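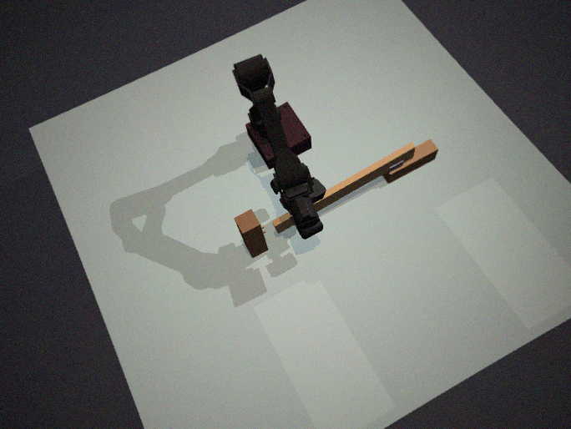
Unit 2: Work Surfaces and How They Are Cleaned

Reading for this unit: Vrabec, chapter on hard surfaces. Bring the Tenside data sheet to lab.

Terms

Cleaning removes soil. Disinfecting kills germs on a surface that has already been cleaned. A disinfectant put on a greasy table mostly acts on the grease, so the two steps are kept separate in all our written procedures.

Contact time is how long the surface must stay visibly wet. It is printed on the label. Students often wipe the product off too early, and this is the most common mark lost on the practical.

Soils

Dust and crumbs: remove dry, with a cloth or soft brush.
Grease and hand oils: need a detergent. Warm water helps.
Mineral scale: needs an acid cleaner. Never mix it with bleach.
Protein (milk, egg, blood): start with cool water. Hot water sets it.

Surface finish

A matte surface has very small pits that scatter light. The same pits hold soil, so matte tops usually take more rinsing than glossy ones. Do not try to fix this with an abrasive pad. Scratches add more places for soil to sit, and they don't come out.

Pale tops show coffee and ink. Dark floors show dust, lint and dried detergent. Streaks on a dark floor usually mean too much product in the bucket.

Dilution practice

The Tenside concentrate we use in lab is mixed 1 part to 50 parts water. For a 700 ml spray bottle filled with 686 ml of water, you need nearly 14 ml of concentrate. Measure it with the syringe. Put the water in first to keep the foam down.

Label every bottle with product name, dilution and your initials. Unlabeled bottles are emptied at the end of lab.

For next time

Read the Clollel case, pages 262 to 263, and write half a page on where the cleaning schedule failed. Hand it in to Štefánia Rusnák, room 462, before the May practical.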